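Search checklists Go

Pre-event inspection: Lacroix Rooftop, winter cast party
Client: Jivix (series press and cast)
Date of walk-through: 2 June 2023
Licensed capacity: 1,009

1. Arrivals carpet
Edges taped: YES
Comment: Taped on the street side only. The plan says "fully secured" and I don't know who wrote that. Heels will find the other side in the first ten minutes.

2. Photo backdrop
Base weighted: PARTLY
Comment: 8 sandbags on the drawing, 5 on the floor. Drutbridge says the rest are coming. They said that in December as well.

3. Press pen
Barriers linked: YES
Exit gap clear: NO
Comment: A lighting stand was parked in the gap. Moved it myself, and I expect it'll be back by the time the first car pulls up. 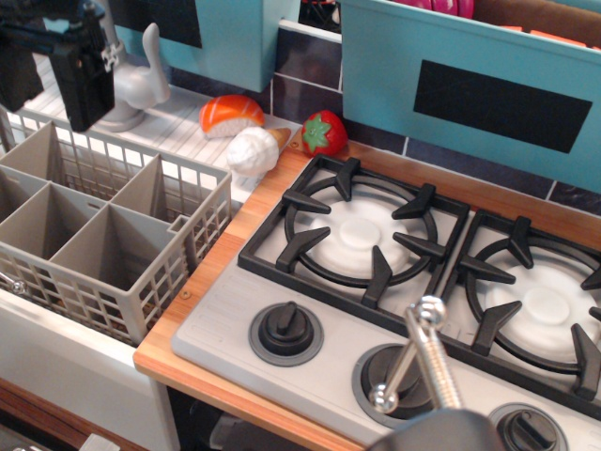
Play stove: grates and front knobs.

4. Green room
Hot plates on own circuit: NOT SHOWN
Comment: Caterer's word only. Ustero to label the panel. A grey power bar behind the sofa has no tag and should go.

5. Interview lounge
Lights clamped, safety wires on: YES
Comment: Wires fitted, but two hang so loose they'd stop nothing. Marked as a pass under protest. 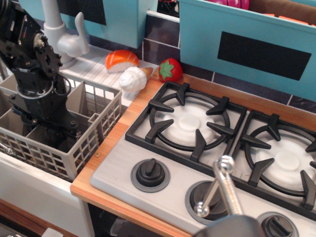 Dorian Sabatier wrote back that the lounge wires were within tolerance and that I was being hard on a crew with one afternoon to rig. I've asked which tolerance. The item stays open until I get a number.

6. Dance floor and stage steps
Nosing strips: MISSING on 1 step
Handrail: YES
Comment: Presenters come down here in the dark, in long gowns, holding a microphone. "Someone will be there to help" isn't a handrail on the left side.
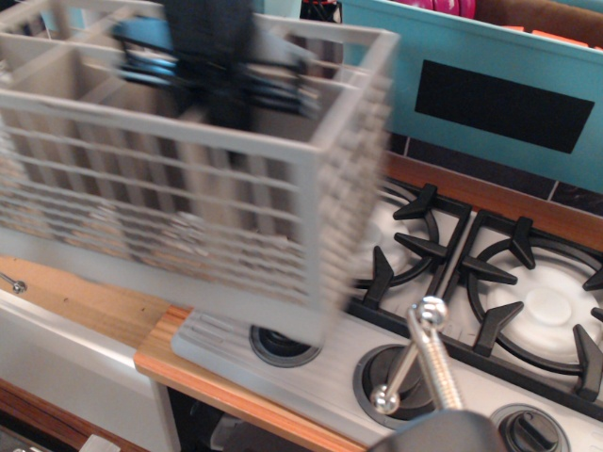
7. Family corner
Cast members with kids were promised a supervised space, and so far I've seen the promise and no sitter's name. Fire door opens freely, carpet is flat, outlets are covered. The toy stove has grates with pointed prongs, so I want those pressed with a thumb before I'll tick "no sharp edges". Left blank for now.

8. Rooftop terrace
Heaters spaced from canopy: NO
Comment: Roughly 14 inches at the closest. Move them or lose them.

Result: NOT PASSED. Re-inspection before doors.
Inspected by: Conall Brophy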